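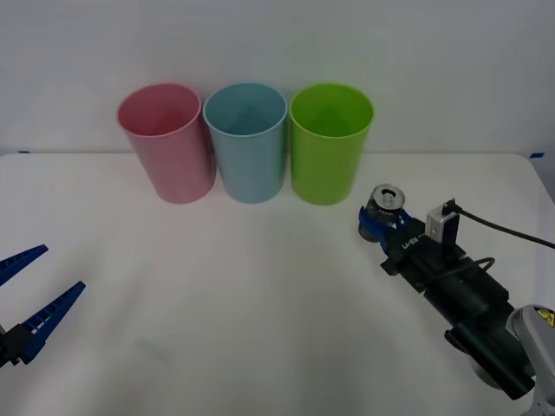 How to Clean, Dry and Store Plastic Tumblers So They Last

If your kitchen is anything like mine, plastic cups have a way of multiplying. They come home from picnics, they turn up at the back of the pantry, and before long there is a leaning tower of them threatening to come down every time you reach for a cereal bowl. I have been using colored plastic tumblers for everyday drinks for years, and I'm very fond of them, but they do need a bit of looking after if you want them to stay clear of that cloudy, slightly sticky feeling that old plastic gets.

What follows is the routine I've settled into. It takes one unhurried afternoon to do the whole cupboard, and after that it's only a few minutes here and there.

What you'll need

A dish tub or a clean sink
Mild dish soap
Baking soda
White vinegar
A soft sponge (please, not the green scratchy side!)
A bottle brush for tall cups
Two clean dish towels

Step 1: Get everything out

Bring out every plastic cup you own and stand them all on the table, right side up, with the mouths open so you can look down inside. Sort them by shape first and worry about color later. Tapered tumblers that are wider at the rim than at the base will nest with their own kind, but two brands that look alike on the table can jam together badly. I once stacked a Karaca tumbler inside one from Flalia and it took me half an evening and a bowl of ice to part them.

Now run a fingertip around each rim. Anything with a crack or a rough chip goes out of drinking service. Those make perfectly good pencil cups, or you can start basil seeds in them, which is what happens to most of mine come April.

Step 2: Wash gently

Fill the tub with warm water (comfortable for your hands, no hotter) and add a small squirt of soap. Wash the insides with the bottle brush, going all the way down to where the wall meets the bottom, and then do the rims with the sponge. Rims collect more than you'd think, especially if there are lip balm wearers in the house.

Check the bottom of the cup before you put it in the dishwasher. If it's marked as dishwasher safe, use the top rack. If there's no marking at all, I wash it by hand and don't take the chance.

Step 3: Deal with stains and smells

For juice or tea stains, mix baking soda with just enough water to make a paste, about as thick as frosting, and rub it on with your fingers or a damp cloth. Let it sit while you have your coffee, then rinse well.

For a cup that smells like last week's chocolate milk, add 100 ml of white vinegar to 500 ml of warm water, pour the mix in, and leave it for half an hour. A stubborn one may want a second go. Rinse until you can't smell the vinegar anymore, and then rinse once more for luck. Don't mix vinegar with bleach, ever, in a cup or anywhere else.

Step 4: Dry them all the way

Shake out each cup and set it upside down on a folded towel, tipped a little against its neighbor so air can get in underneath. After an hour turn them all upright and let them stand open until the insides feel dry to the touch. I know it's tempting to stack them straight away, I do it myself when company is coming, but damp cups shut up together in a cupboard will smell musty by the next morning.

Step 5: Put them away

If you have the shelf space, a single row along the back is lovely. Pink, pale blue and lime green side by side cheer up a plain cupboard no end, and each person can find their own color without asking. Leave a little breathing room if your shelf allows it.

If you must stack, keep it to four high and don't press down. A slip of parchment paper between cups keeps them from gripping each other. I keep my overflow in a lidded Graltetti bin on the bottom shelf, well away from the oven, and the picnic set lives in an old Custirholm basket by the back door.

When two cups get stuck

Put ice water in the inner cup and stand the outer one in warm water for a minute or two. Then twist, slowly, holding both near the rim. If they won't budge, let them rest and try again with a drop of dish soap run around the gap.

We use cookies to remember your preferences and improve your visit. Accept all | Manage settings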